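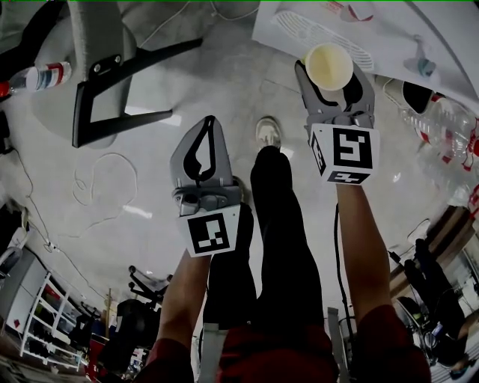 The Cup With the Leaf on It

The sign over the coffee counter on the ground floor of the Hallden building reads "Our cups go back to the earth." It is a nice line, printed in soft green on unbleached card. The trash can next to it is an ordinary trash can with an ordinary black bag in it, and the bag goes where all the other bags go.

I asked the person pouring my coffee where the cups went back to the earth, exactly. She pointed at the can. I asked if someone sorted it later. She thought so. I called the building office, which thought the hauler did, and the hauler's customer line, where a patient man told me that mixed bags from that route go to the landfill and always have.

So began a few months of being the kind of person who asks about cups. I don't recommend it as a way to be liked.

A paper cup is a simple thing that does a hard job. Paper on its own goes soft in hot liquid, so the inside gets a very thin coating, and for decades that coating has been plastic. The layer is bonded tightly to the fiber, and pulling the two apart takes equipment that plenty of paper mills don't have or don't care to run for the small amount of fiber they would get. This is why so many city recycling guides, if you read past the cheerful drawings on the first page, put coffee cups in a short gray list of things to keep out.

The industry's answer has been to change the coating. Some cups are now lined with plastic made from plants. Some use a water-based layer that is sprayed or rolled on. Both sound better, and in some ways they may be. But the claims printed on the sleeve tend to run well ahead of what happens after lunch.

Take Luvik, whose cups have spread through the offices and clinics in my part of the city. The cup carries a leaf, the word "compostable," and, in type I had to hold up to the window, "in commercial facilities where available." I like that phrase less each time I read it. It puts the whole promise on a place you may not have, run by people who may not want your cup.

Our region has one commercial composter that takes food waste from businesses. It doesn't take cups of any sort. The operator's notice to customers is blunt: crews can't tell one lining from another on a moving belt, so everything cup-shaped gets pulled out and thrown away. I find that hard to argue with. I've had two cups side by side on my kitchen table for weeks, one with a plant lining and one with the old kind, and I have to turn them over and read the bottoms to know which is which.

Luvik sent me a brochure when I wrote to ask about this. It says that 93 percent of the cup's material comes from renewable sources. I believe it. I would have guessed a high number, given that the thing is mostly paper, and paper comes from trees. The figure tells you where the cup came from. My question was about where it ends up, and the brochure moved along to a photograph of a fern.

Then there is the tally trick. Emov, which supplies vending and water stations, has a screen on some of its machines that adds up the plastic cups "avoided" by switching to paper. The one I visited had passed 1000 and was very pleased about it. Nothing on the screen mentioned that each avoided plastic cup had been replaced by a paper one, used for a few swallows of water and dropped into the bin below. A person could stand there drinking all afternoon and watch their good deeds pile up.

I should be fair here. Lighter cups mean less to haul. A cup made without fossil plastic is probably a better cup, other things being equal, and the people working on coatings are solving a real problem. I'm also aware that no one's coffee habit is going to sink or save the planet, and that there is something a bit silly about a grown adult phoning a waste hauler over a few grams of paper. My complaint is narrower. A word like "compostable" is sold to the person holding the cup as a fact about that cup, when it is mostly a fact about a building somewhere else.

The reusable crowd has its own version of this. Tetteh, a borrowing program that put steel tumblers in cafes near the university, ran for 3 months and then went quiet. The idea was sound: take a tumbler, bring it back, they wash it. The flyer called it "zero waste." In practice the return bins were all on campus, and anyone who bought a coffee on the way to the train carried the tumbler home. I still have 2 of them. They are good tumblers. A steel cup takes far more material and energy to make than a paper one, and it only earns that back if it keeps getting used. Mine mostly hold pens.

What does work, as far as I can tell, is dull. The cafeteria at the hospital where I get my blood drawn has ceramic mugs and a dishwasher, and it charges extra if you want your drink to go. There's no leaf anywhere. I asked at the register if the charge had made a difference and was told that people grumbled for a while and then started sitting down. That's one cashier's view, and I wouldn't hang a policy on it, but the rack of wet mugs behind her was real enough.

Some towns have tried a fee on throwaway cups, and others have talked about it until the subject went away. Cup makers tend to prefer labels. Labels are cheap, they change nothing at the mill or the dump, and they move the burden to the customer, who is assumed to be standing at a row of three bins with time to think. Anyone who has watched a row of three bins at noon knows how that goes. The lids go in one, the cups go in whichever is closest, and the half-inch of cold latte goes in with them and soaks the clean paper.

If a label has to exist, I'd want it to say what happens to this cup in this zip code. "Trash here" would do. It would look awful next to the fern, and I suspect it would sell fewer cups.

Back at Hallden, the sign is still up. Someone has since put a second container beside the trash can, a handsome one with a round hole cut in the lid just the right size for a cup. I was hopeful for a minute. I came back after closing, at 6:30, when the cleaning cart was going around, and watched both bags get tied off and dropped into the same gray tub.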